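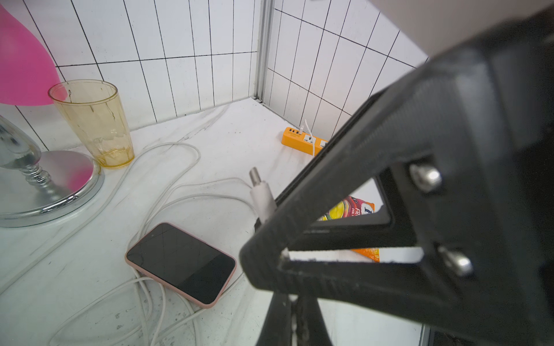

Kitchen and Counter Assistant, part-time – Temwood, Adville

Temwood is a shared house with 61 residents and one large kitchen. We need a person to keep the counters, tables and snack shelves in order during the evening.

The work:
Clear cups, snack packets and other leftovers from the counters
Wash cups by hand and put them back on the shelf
Wipe down counters and wall tile, including the grout lines
Dust lamps and other small items and return them to their places
Restock snacks and write down what is running low

Hours are 4 p.m. to 8 p.m., five evenings a week. The job starts in December. Pay is hourly and is paid every two weeks. Supper is included on working days.

You do not need kitchen experience. You should be able to stand for most of a shift and lift a full case of drinks. Some residents leave personal things on the counter – we ask before throwing anything out, and you would do the same.

Training takes two evenings with Maricel Panganiban, who runs the kitchen now. After that you report to Charoen Srithong in the house office.

To apply, leave a short note with your name, phone number and the evenings you can work at the office on the Quezada Street side. A resume is fine but not required.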